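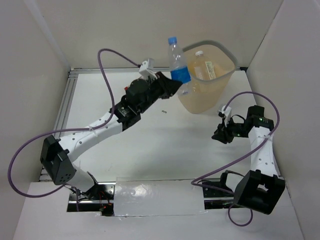 Empty Bottle Sorting – Working Group
Minutes of meeting held 17/11/2020

Present: Kamala Kotian (chair), one member each from Multura, Jiltance and Stemeck
Apologies: Rodrigues
Minutes taken by: Stemeck

1. Minutes of the last meeting

Accepted with one change. Under item 4, "cap color" to read "cap color and label color". The Jiltance action on spare bins is closed.

2. Bin type

Two types are still in use across the sites. The group compared the square crate with the beige bin with rounded corners and a thick rim. The beige bin narrows toward the base, and bottles dropped in at an angle tend to stay leaning against the side. Multura finds that this wastes space. Stemeck reported no trouble with it so long as bins are emptied at the end of each shift.

Agreed: the beige bin becomes the standard for clear plastic bottles. Square crates to be used up for cartons and not replaced.

Multura asked for its view on wasted space to be recorded.

3. Bin position

The bin currently stands toward the back of the work surface, on the right. Jiltance proposed moving it to the middle. After discussion the position was left as it is until January. Tape marks to be put down at all sites so that the bin goes back to the same spot after emptying.

4. Caps and labels

4.1 Caps stay on. This covers blue caps, white caps and any others. The earlier draft asked for caps to be taken off and kept apart; that paragraph is withdrawn.

4.2 Labels stay on. Wraparound labels and smaller printed labels are treated the same way. Multura asked whether a full wraparound label should count as a separate group in the log. Left open.

4.3 Bottles with Chinese labels. The log form has one line for the product name and one for the barcode number. Staff who do not read Chinese have been leaving both lines blank. Kamala Kotian pointed out that the barcode number can be copied by anyone – the name can be filled in later from the product list.

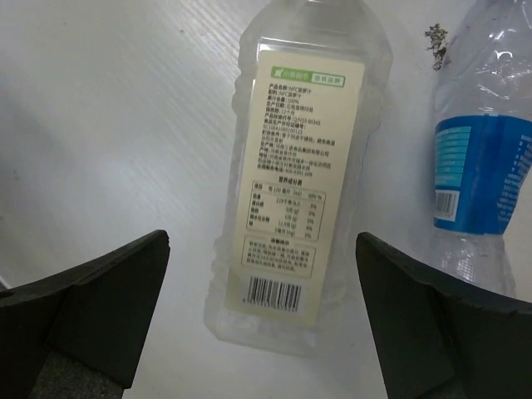

Agreed: the barcode number is required on every line of the log. The product name is optional on first entry. Net content and shelf life are not to be copied. The nutrition table is not to be copied either; one site had been doing this in full.

5. Log figures

The log now holds 600 lines. Of these, 154 have no product name and 96 have no barcode number. Jiltance will go back over the 96 first. Lines that cannot be matched to a bottle will be struck out, with initials in the margin.

Stemeck noted that 9 lines give the bin number in the wrong column. To be corrected without further discussion.

6. Work surface

White surface kept. Jiltance had asked for a dark mat under clear bottles. No test has been done, and the item is held over.

7. Other business

Rodrigues sent a written question on crushed bottles. These are outside the present rules. Multura to draft a short paragraph.

Actions

Tape marks at all sites – Stemeck
Revised log form – Kamala Kotian
Missing barcode numbers – Jiltance
Crushed bottle paragraph – Multura
Copy of these minutes to Rodrigues – Stemeck

Next meeting: January, date to be set by the chair.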